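Search tickets Enter keywords Go

Print this page | E-mail this page

14 Jun 2025
Logged by Eyerusalem Yilma, Ivmont returns floor

Ticket: Sorting cell keeps calling for a person, item left in bin

Problem as reported
The Hirby cell on the mixed returns line stopped and asked for help 33 times on the day shift. Before the Mosimum update it was 10. Each call means one of us walks over, looks in the bin, presses Resume and walks back. The person on the packing bench is the one who gets called, so the bench falls behind.

What was tried
- Restarted the cell from the panel. Calls started again within the hour.
- Cleaned the gripper fingers with a dry cloth. No change.
- Raised the retry limit from 2 to 10. Fewer calls, but the arm spends longer on one item and the line backs up. Put it back to 2.
- Ran 500 picks using only boxed goods. No calls at all.

So the fault shows up with loose household items only. Boxed goods can keep running as normal.

Note from Shewit Shiferaw, second shift
I went through the call list. Most were for flat or clear things, or for something small sitting under something bigger. Before the cell came in we sorted these by hand and you just moved the big piece out of the way first. The cell goes for whatever it scores highest and doesn't seem to care what is resting on what.

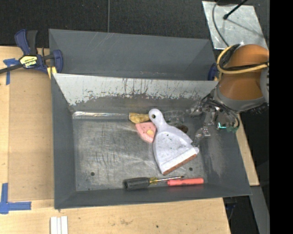
Pick order is what I'd look at before anybody swaps parts on the gripper. With a mix like this one, I would take the white dustpan out first, as it partly covers the small brown piece behind it, and leave the clear container until after that. The screwdriver and the red marker-like item along the front wall can go any time.

Reply from Ismail support desk
Please set "large items first" on the mixed recipe and leave retries at 2. Clear plastic is a known weak spot in this version.

Still open
Setting changed at shift handover. Eyerusalem to check the call count after the next 500 loose picks. We have also asked that calls be shared between the bench and the line lead, whatever the count comes to. Job sheets still say the cell runs unattended and that needs correcting.

Status: waiting on results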